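Home Getting Started Daily Use Care Support

Section 4. Sharing the Sorting Table with Your Team

By now the Sanna station is bolted down and has passed its first checks, so this is a good moment to talk about the people who will be working beside it. When we put the first one into the canteen at Nandero, Ginevra Galli and her crew had sorted returned dishes by hand for years, and what they wanted to know was which parts of the day would still be theirs. Please go through this section together, with the arms switched off and a coffee in hand if you can manage it.

1. Choose one person per shift as table lead. At Nandero, Mayuree Siriwan takes mornings and Eamon Tully takes the hours after lunch.

2. Write down which jobs stay with people. Scraping, checking for chips and handling anything sharp all belong on this list - the station is not set up for them.

3. Enter the shift limit on the Bida panel. We suggest 100 pieces for the first week and 500 once everyone feels settled.

4. Agree on a spoken signal for pausing, and practice it a few times, even if it feels a bit silly at first.

5. At the end of the shift, the lead reads the piece count aloud and writes it in the log, along with anything that felt awkward.

Note: Expect the jobs to shift around a little. Less time goes to lifting and more goes to checking, and some people miss the old rhythm. Rotate the lead role so that the checking does not always fall to the same pair of eyes.

CAUTION: Never reach into a bin while an arm is over it. Press Pause, wait for the arm to stop, and only then put your hand in.

4.1 Loading a bin

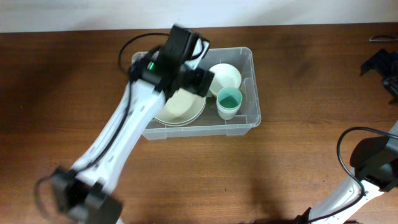

Loading is still a job for human hands, and it is worth taking your time over it while the team is learning. Set the bin down in the middle of the table and keep the first loads small and mixed. A plate lying flat on the left, with a bowl and a little cup over to the right, is plenty for a practice run, and it lets the lead see each piece clearly from above. Once the bin is in place, step back past the floor line, say your signal, and let the lead press Start.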